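4.2 Fingertip segmentation and the grasp trigger

The grasp trigger in Trenari is a small state machine that sits between the policy and the low level controller. It reads the wrist camera at 20 Hz and decides when a commanded close should be passed on. Earlier versions (see Section 3) let the policy close whenever it wanted, and on folded cloth this gave a lot of early closes, fingers meeting in free air a little short of the edge. The trigger holds the close until the fingertip mask and the cloth mask overlap, or until a timeout of 800 ms.

Two masks are needed per frame. The cloth mask comes from the same network used for fold planning in Mukari, no changes, weights frozen. The fingertip mask was the harder one. We first projected it from joint state and the hand-eye calibration. Fine on paper. In practice the calibration drifts over a session and the projected tip ends up off by enough to matter, since the trigger is asking a question about a gap only a few pixels wide. Retraining the hand-eye transform every morning was tried in March and dropped.

So the tips are segmented directly from color. Threshold in hue, largest connected component per finger, fit a line down each component, extend the line past the end of the component by a fixed offset. The offset is a per-finger constant, set once. No learning. It runs in well under one camera period on the CPU and leaves the GPU to the policy.
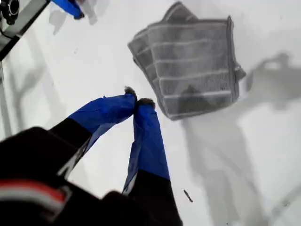
Figure 6. Wrist view during approach to the folded cloth.

Color thresholding fails in three ways that we logged, and the fixes are all dull. First, creases. The tape is not flat, and the wrinkles in Figure 6 go dark enough on the inside that a fixed value threshold cuts one finger into several pieces. We now threshold on hue and saturation only, with a very loose floor on value, then close the mask morphologicaly before taking components. Second, the tip itself. The gray fuzzy ends past the blue are close in color to the cloth, so there is no hope of finding them by color and we don't try; the line extension covers that part. Third, other blue. More than one taped thing can be in view at once, as at the top edge of the same figure, and a largest-component rule alone will sometimes pick the wrong one when our own finger is partly hidden. Components touching the top border are now thrown out before ranking.

Shadows were a separate problem, on the cloth side. The arm's shadow lies across the table right where the cloth is, gray next to gray, and the cloth mask would leak into it. Nga Mai added a check that compares the mask boundary against the previous frame in table coordinates: a boundary that moves with the arm while the base of the cloth does not is marked as shadow and dropped. This costs one frame of delay. We accept it.

Evaluation set: 1,561 approach clips, hand labeled for the frame where closing should have been allowed. Labels were done by two people and disagreements settled by looking again together. A trigger counts as correct if it fires within two frames of the label. Clips with no valid close frame are kept in and the correct output there is the timeout.

The joint-state version and the color version share all code after the mask stage, so differences between them come from the mask alone. We did not tune the timeout seperately for each. The Châu baseline has no trigger and is scored on the policy's own first close command.

One limitation to note before the results. The line fit assumes both fingers are straight in the image, and lens distortion near the lower corners bends them slightly. We undistort only the crop around the expected tip position. If the crop is wrong the fit is wrong, and there is currently no check for this.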